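클릴텍(Clilteck) 주방 시뮬레이션 키트 '다그다그(Dagdag)' 베타 체험단 모집해요

안녕하세요! 클릴텍에서 다그다그를 만들고 있는 개발자예요. 작년부터 붙잡고 있던 키트가 이제야 남한테 보여줄 만한 꼴이 됐습니다. 그래서 저희 말고 다른 사람 손을 좀 빌리고 싶어서 글을 올려요. 회사 공지 게시판에도 짧게 올라가 있는데, 거긴 너무 딱딱해서 제가 따로 길게 써봅니다.

다그다그는 로봇 팔 조작을 연습하고 시험해 보는 가상 주방 키트예요. 설치하면 주방이 하나 뜨고, 키보드나 게임패드로 그리퍼를 움직여서 물건을 집고 옮기고 내려놓는 작업을 합니다. 직접 만든 제어 코드를 붙여도 되고요. 실제 팔이 없어도 돌아가니까 자취방 책상에서도 충분히 하실 수 있어요(제가 그렇게 개발했습니다...). 기본 주방 이름은 '드레섬(Dretham)'이고, 이번 베타에서는 이 주방의 싱크대 작업만 열어 둘 거예요.
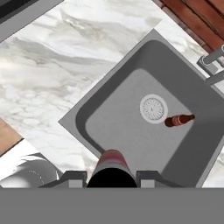
체험단이 하실 일은 어렵지 않아요. 매주 작업 목록을 받아서 해보시고, 어디서 막혔는지 적어 주시면 됩니다. 첫 주 과제는 싱크대 안에 있는 물건 꺼내기인데요, 저는 이걸 제일 좋아하면서 제일 미워합니다. 갈색 유리병이 배수구 바로 옆에 옆으로 누워 있으면 접근 각도 잡는 것부터 고민이거든요. 목 쪽을 잡을지 라벨 둘린 가운데를 잡을지 사람마다 고르는 게 다를 텐데, 바로 그 선택과 이유가 궁금해요! 싱크대가 비스듬하게 보이는 시점이 불편하면 그것도 꼭 적어 주세요. 시점 관련 의견은 지금 정말 목마릅니다.

기간은 2월 한 달이고, 일주일에 2시간 정도만 내주시면 돼요. 시간대는 자유인데 다 같이 얘기하는 온라인 모임이 한 번 있고, 그건 밤 11시에 합니다. 너무 늦죠? 직장 다니시는 분들도 들어오시라고 그렇게 잡았는데, 못 오시는 분은 메모만 남겨 주셔도 괜찮아요. 모집 인원은 10명입니다.

이런 분이면 좋겠어요. 로봇 조작을 공부 중인 학생, 취미로 팔 하나 조립해 보신 분, 아니면 로봇은 전혀 모르는데 게임 조작감에 예민하신 분. 마지막 분들 진짜 환영해요. 저희끼리는 너무 익숙해져서 불편한 줄도 모르고 쓰는 게 많더라고요. 코딩은 못하셔도 됩니다. 다만 그래픽카드가 따로 달린 컴퓨터는 있어야 해요. 내장 그래픽으로도 켜지긴 하는데, 그리퍼가 뚝뚝 끊겨 움직여서 추천은 못 하겠어요. 맥은 아직 지원을 못 합니다. 죄송해요, 준비는 하고 있어요.

드리는 것도 말씀드려야죠. 참가하신 분께는 정식판 이용권을 드리고, 마지막 설문까지 내주신 분께는 협력사인 애드사이드(Adside)에서 만든 조작용 게임패드를 보내 드립니다. 이거 스틱 감도가 꽤 섬세해서 저도 제 돈 주고 하나 더 샀어요. 따로 활동비는 없습니다. 이 부분은 미리 아시고 지원해 주세요.

아직 모자란 부분도 적어 둘게요. 물건끼리 부딪히는 소리가 어색하고, 그리퍼를 너무 빨리 닫으면 물건이 가끔 튕겨 나가요. 되돌리기 버튼은 있는데 한 단계만 됩니다. 한국어 메뉴는 거의 다 됐지만 오류 메시지는 영어로 뜰 때가 있고요. 이미 아는 문제라도 겪으시면 또 적어 주세요. 얼마나 자주 나오는지 알아야 뭐부터 고칠지 정할 수 있어요.

신청은 클릴텍 홈페이지의 체험단 메뉴에서 받습니다. 신청서 쓰는 데 30분씩 걸리는 거 저도 싫어해서 문항을 확 줄였어요. 쓰시는 컴퓨터 사양, 로봇이나 게임 경험, 그리고 주방에서 로봇한테 제일 시키고 싶은 일 한 가지만 적어 주시면 끝! 경험이 없으면 없다고 쓰셔도 전혀 불리하지 않습니다. 선정되신 분께는 설치 파일과 안내서를 메일로 보내 드려요.

궁금한 건 댓글로 편하게 물어봐 주세요. 낮에는 답이 좀 느리고 밤에는 빠릅니다.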